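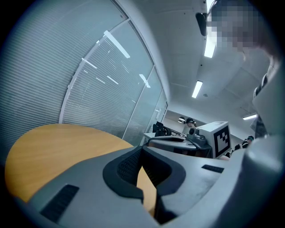 Handheld gripper build, finger mount keeps working loose

Posted in: Home and Workshop Builds

lurk_maelys
Sat 17 August

Second post on this one. The first was in January when I was still choosing motors, and a few of you asked me to come back when I had something in the hand.

The shell is printed in two halves in light grey, with the finger mount bolted on at the front as a separate part. It's a U shape in dark charcoal with a mesh-textured insert sat inside it. There are two vent slots in the flat face, a long angled one with thin ribs and a shorter one.

Shell, electronics and trigger are all fine. My trouble is the finger mount. After an hour or so of picking things up and putting them down, the two bolts holding it have backed out far enough that I can rock it with my thumb. I've tightened them, used spring washers and used longer bolts. The longer bolts bought me one extra evening.

The whole thing weighs 1130 g with the cable on. We use it at the Drinby workshop, mostly on the round table by the glass partition.

What would you try next?

Maëlys Moulin

urnia_bench

What are the bolts going into? If it's straight into plastic then that's your answer. Threads in printed plastic wear a bit each time you take them out and put them back, and it sounds as if you've had them out a lot.

Heat-set brass inserts. They're cheap, and you only need a soldering iron.

lurk_maelys

Straight into plastic, yes. I did wonder. There isn't much wall around the holes though, and I'd worry about an insert splitting it.

IvanRomaniuk

I'd disagree with inserts as the first move. I had the same fault on a gripper last winter and the inserts came loose along with the bolts, so I ended up with two problems. The force on a finger mount is sideways. Each time you close on something hard the mount tries to lever itself off the face, and a thread of any sort is poor at resisting that.

Put a lip on the shell for the mount to drop into. 2 mm is enough. The lip takes the load and the bolts only have to stop it falling out.

urnia_bench

A lip means reprinting the shell. She's asking about two bolts.

IvanRomaniuk

She's asking about a mount that has come loose over and over. I'd sooner reprint one half of a shell than drill it out and find the wall is too thin.

guillot_printshop

Which way up did you print the front half? If the layers run across the bolt holes they'll pull apart a little at a time and it feels just like a bolt backing out. Take the bolts out and look down the holes with a torch. White lines round the edge mean it's the plastic going and no washer will help.

lurk_maelys

Just had a look. One hole is clean. The other has a pale line a third of the way down. Printed with the face flat on the bed, so the layers do run across the holes.

guillot_printshop

There you go then. Stand it on its end next time. You'll need supports under the curved part and it will take ages, but the holes will be stronger.

pottering_dave

Slight tangent. Are the vents doing anything? I put slots in mine for the look of it and all they did was let swarf in.

lurk_maelys

The long one sits over the board and it does run cooler with it. The short one I could probably fill in. I put it there when the motor driver was going to be further forward, and then it wasn't.

pottering_dave

Fair enough. Mine are taped over now.

kettle_and_solder

What's the printed marker on the white box for? I can see the point of one if you're tracking where the tool is, but I'd have expected several.

lurk_maelys

Position reference. One is enough for a rough check if it stays in view. We'd want more for anything careful. They're printed on ordinary paper, so if you try it, use matt. Gloss under strip lights gave me no end of trouble.

urnia_bench

Back to the bolts. If you're reprinting the front half anyway, do the lip and thicken the wall for inserts in the same go. Then Ivan and I can both be right.

IvanRomaniuk

I still wouldn't bother with the inserts, but they won't do any harm if the lip is there. Leave a small gap all round the mount or you'll never get it out again. And no threadlock near the plastic, some of it makes the stuff go brittle.

lurk_maelys

Good to know about the threadlock, it was next on my list.

Plan is this. Front half on its end, 2 mm lip, thicker wall, inserts. I'll keep the same finger mount and the same mesh insert so that only one side of the joint has changed. Then I'll run it for 2000 open and close cycles and check it with the thumb every couple of hundred.

guillot_printshop

Check it with a feeler gauge. Thumbs are optimistic.

lurk_maelys

I'll borrow one from the Lurkevar lot, they have a drawer full. The print goes on tonight if the big machine is free.

pottering_dave

Fill in that short vent while you're at it.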